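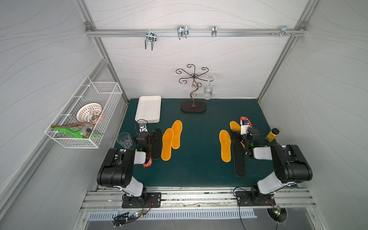

A wire basket with a bowl, a spoon and a green snack bag.

I've been married to a drawer person for 11 years and I love her dearly, but I'm going to say it in public anyway: drawers are where useful things go to be forgotten. Give me a hook, a shelf, a basket on the wall, anything I can see from the doorway with my coffee in my hand!

My friend Delali Bonsu thinks I'm nuts. Her kitchen is all smooth gray doors, not a handle in sight, and when I stayed there in July I opened seven of them looking for a mug (two turned out to be the fridge). It's a beautiful room. I'd just hate to be hungry in it at six in the morning.

Her side of the argument is dust, and okay, fine, there is dust. The pan I use every day never gets any, though. The fondue set does, and I think that's fair warning to the fondue set. A drawer would have let me keep it for another 12 years without feeling bad about it once.
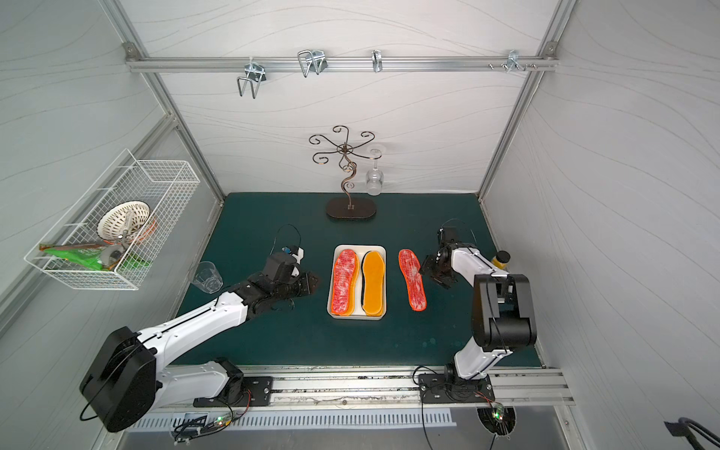
Flat surfaces are where my side usually loses, I'll admit. You start out with everything in plain sight and before long the table is a swamp of mail, chargers and one glove. My fix is a tray. Put a plain white one on a dark tabletop, like the teal one here, and your eye goes right to it, and suddenly the stuff has an address. Whatever fits in the tray can stay out. Whatever doesn't has to find a hook or leave the house. I've lived by that rule since spring, and my wife, who doesn't give out compliments about my systems, has started dropping her keys in there too.

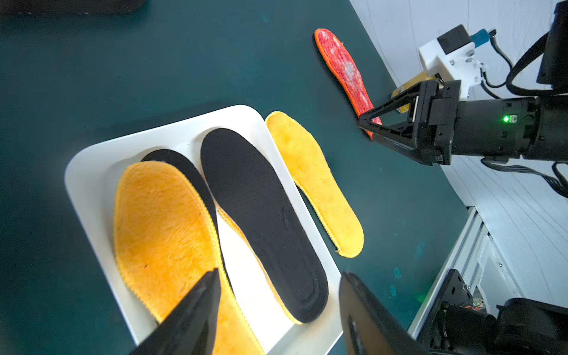

I don't want to oversell it. Some things belong behind a door, like medicine, or the birthday present you bought too early, or the good chocolate. And if you rent, you can't always go drilling into walls. But most of us own maybe 100 things we really use, and we hide them as if company were coming every night. Company can look at my colander. Delali's coming for dinner next month, and she'll find the mugs on her first try.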